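31 July 2025 - workroom notebook, Kiltent collection

Picked up where I stopped after the Jansen boxes. Badges, letterheads and collecting tins today, the Hosau years mostly. Box 4 is done except for the loose envelopes at the bottom. Box lids don't fit anymore, need the deeper ones.

Letterheads first. The Kiltent charity had at least two in use at the same time and I can't get them to line up with the minute books. The one with the lantern should stop when the merger with Hosau goes through, but there are carbons on lantern paper well after that. Guess: branch offices used up old stock. Would fit with the printer's invoice Josefien found in January, 900 sheets to one branch alone, they'd be writing on that for ages. Need to see the invoice again, I wrote down the amount but not the branch. Stupid.

Sorted by design now, not by date. If anyone hates this, tell me before I pencil the folder numbers.

Item 471 - enamel badge, lantern, blue ground. Pin bent, small loss at lower edge. Catalog card says "member's badge" but the back is stamped COLLECTOR. Card is wrong, changed it in Zuradora and left the old wording in the notes field. The database dropped my first save, so check it stuck.

Paper labels on the tins: adhesive is brown and brittle, lifts at the corners by itself. Did not try to flatten. Interleaved with silicone paper, tins back in the tray upright. One tin still has a slip inside, folded very small, I can see handwriting through the slot. Leaving it for Josefien Van Hecke, she has the right tweezers and more patience than me.

Lunch late. Then the table end of the room. 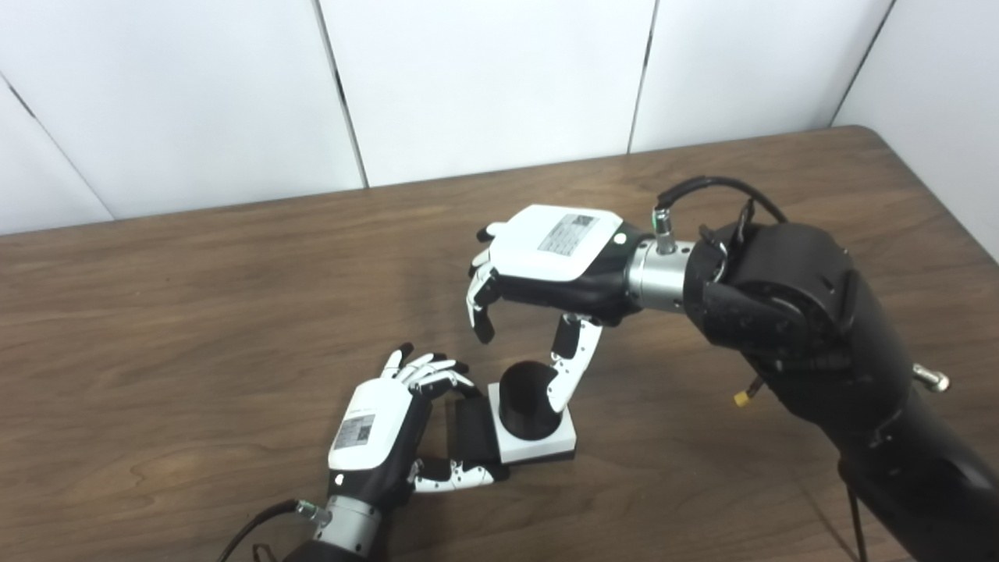 Workroom, wooden table and the white panel wall.

Afternoon - the appeal leaflets. About 300 in the bundle, tied with string, string has cut into the top and bottom ones. Snipped the string and kept a peice in a bag with the bundle number. Most are the same leaflet, the "A Warm Coat for Every Child" appeal, but there are variants: some have the Hosau address overprinted in red, some have it on a pasted slip. Under the slip is the old Kiltent address, you can read it with a light behind. So the merger shows up here too, and much more neatly than in the letterheads.

Question for the retention policy - do we keep every copy? I'd say keep both variants, best few of each, and anything with writing on it. But not my call alone. Nothing thrown out, everything back in the bundle order for now, acid free slips between the groups.

Annotated ones so far: one with sums on the back in pencil, one with a shopping list (candles, lard, blue wool), one with "do not send to Mrs. P again" underlined twice. Pulled these to their own folder. Want to use the Mrs. P one in the display if the lettering is legible enough behind glass.

Jansen loan - form came back unsigned. Again. They want the size of the banner including the poles and I only gave the cloth. Poles are in the tall rack, need a second person to get them down. Also they ask about light levels, copy the paragraph from the last loan.

To do
- find printer's invoice, note the branch
- check 471 saved in Zuradora
- deeper lids, order with the next folder order
- tin slip, Josefien
- banner poles, measure, send to Jansen
- ask about leaflet duplicates before doing any more of the bundle
- envelopes at the bottom of box 4, haven't opened any, two are stuck togther

Pencils nearly gone, only the hard ones left and they mark the paper. Took the last 2B into my drawer.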